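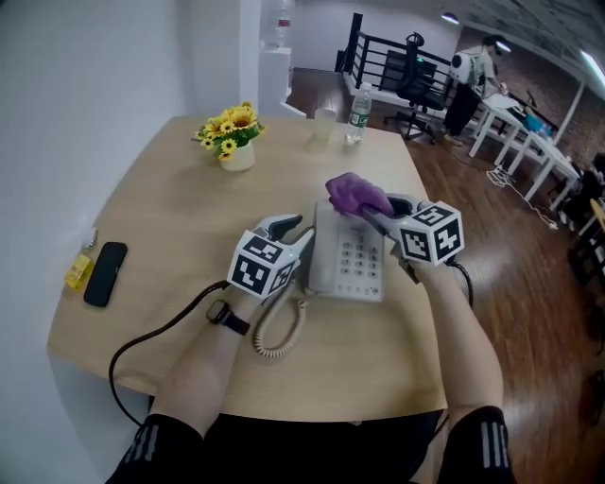 Gripper, purple cloth, desk phone, in the office at Lillton.

So I've been at Lillton since before the brick wall was cool, and this spring my job changed on me. I used to be on the office crew. You know, phones, desks, kitchen, the whole round, spray bottle in one hand and rag in the other. Now a good part of my week is doing those same chores with grippers for hands so that the Vellutance people can teach a machine to do them.

I was grumpy about it in April! My first thought was the obvious one (there goes my job), and my second was that I'd look ridiculous. Well, I did look ridiculous. My first try at a handset took me 4 minutes and I said some words.
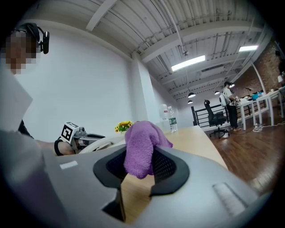
Microfiber in the jaws, sunflowers on the table.

What I didn't expect is how much it made me think about stuff I've done on autopilot for years. How hard do you press on a receiver before it scoots? When do you flip the cloth? You end up explaining your own hands to people, and they write it down, and that felt kind of nice after years of nobody asking.

We're up to 2065 recorded wipes as a crew, 123 of them mine from just one week in July. My shoulders know it, too. We asked for shorter turns and got them, and the pay bump came through after a lot of emails back and forth with Ovach, who handle our contract.
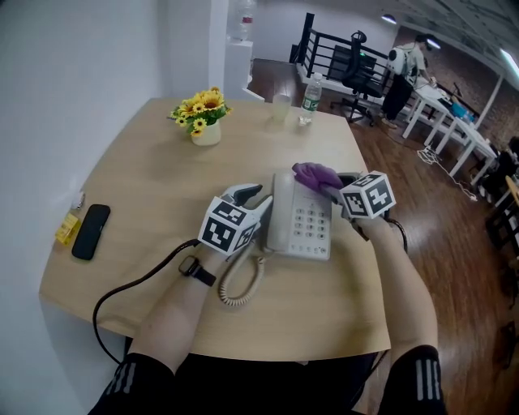 Photo: Lillton crew blog

The part that still bugs me is the evening shift. Ovach says no hours get cut before the new year, and I believe them, mostly. But if a robot takes the desks, somebody's round gets shorter, and I want to hear what fills it. Training days? More floors? I asked at the last meeting and got a "we're looking at that," so I'll be asking again.

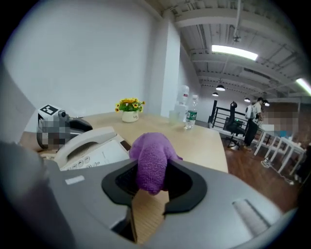
A reader over at Tapsell wrote in to say their place went through all this already, and the crew there kept their hours only after getting it on paper. Get it in writing before the recording ends, was the advice, while they still need you in the room. I've printed that email and it's going in my locker.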